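Enow hand-held gripper: our visit to the Grarkgate demo day

Products > Teaching tools > Hand-held grippers > Enow

Availability: to order
Sold as: pair, left and right
Cable length: 245 cm
Spare pads: 6 in the box

We stock a fair few things on these pages that we've only ever handled in a box, so when Grarkgate asked if we'd like to come over to Storkau in October and have a proper go with the Enow, we said yes before the kettle had boiled. What follows is part product page and part notes from the day, and I make no apology for the amount of time I spent on the fingers.

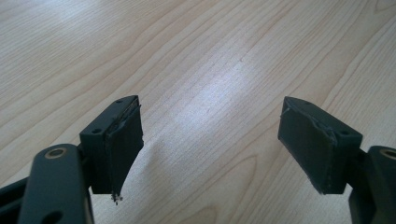 Words: Ewurabena Ametepe
Filed under: Demo days, Grippers

The Enow is the gripper you hold yourself. You do the job with your own two arms, and the robot learns from the recordings later on. I'd read all that many times, but doing it is so much more fun than reading about it! You pick a pair up, feel clumsy for a few minutes, and then your hands start to get the idea.

The fingers close towards each other and each one carries a rubbery pad on its inner face. The pads on the demo pair had rough, ragged edges, and I was glad to see them like that. A pad is a wearing part, and I'd much sooner look at one with some miles on it than a fresh one out of the bag. Two small screw holes show on the top of each fingertip block. Hartmut Lammers, who looks after the hardware at Grarkgate, let me squeeze and release for as long as I liked, and the movement is lovely, light at the start and firmer as the pads come together.

He was also very open about what the fingers don't like. Thin card flat on a table is a struggle. So is anything with a polished, tapered handle, where the pads want to slide towards the narrow end. Pegs, mugs, cloths and small boxes are all good first jobs.

The morning was talks, with a good one from Mariama Odoi on how long a single recording ought to be (she likes them under 60 seconds, and shorter again for beginners). After lunch we moved on to the tables.

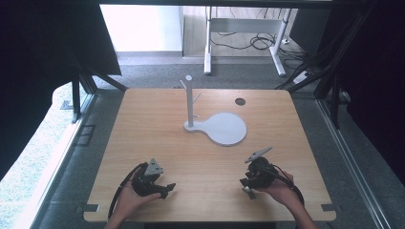 I'd expected the pair to feel heavy after a while, and they do a bit, mostly in the wrists. Etornam Owusu's tip was to start each go with your hands resting near the front edge of the table and to come back to the same spot at the end. It gives your arms a break and it makes the recordings much easier to trim. I've passed this on to everyone in the office whether they asked or not.

The other thing I'd say is to think about your cables before you begin. Each gripper has its own, and if you let them run down past your wrists and off the front you'll hardly notice them. Cross them over and you'll be untangling yourself in no time, as I can confirm!

We went through nearly 60 short recordings between us that afternoon. My early ones were slow and full of little second thoughts, and Ewurabena Opoku, who was checking them as they came in, kindly put those in a folder of their own. The later ones made it into the main set.

What you'll need: the pair of grippers, a steady table with plenty of clear space, even light and the Võ recording software, which is bought separately. Leave room behind you for a chair, too.

Spare pads are also sold in packs of 2. Left and right pads are the same part, so any pad will fit either finger.

If you'd like to try a pair before ordering, Grarkgate will be running the Storkau day again in spring. Send us a note through the contact form and we'll pass your name on.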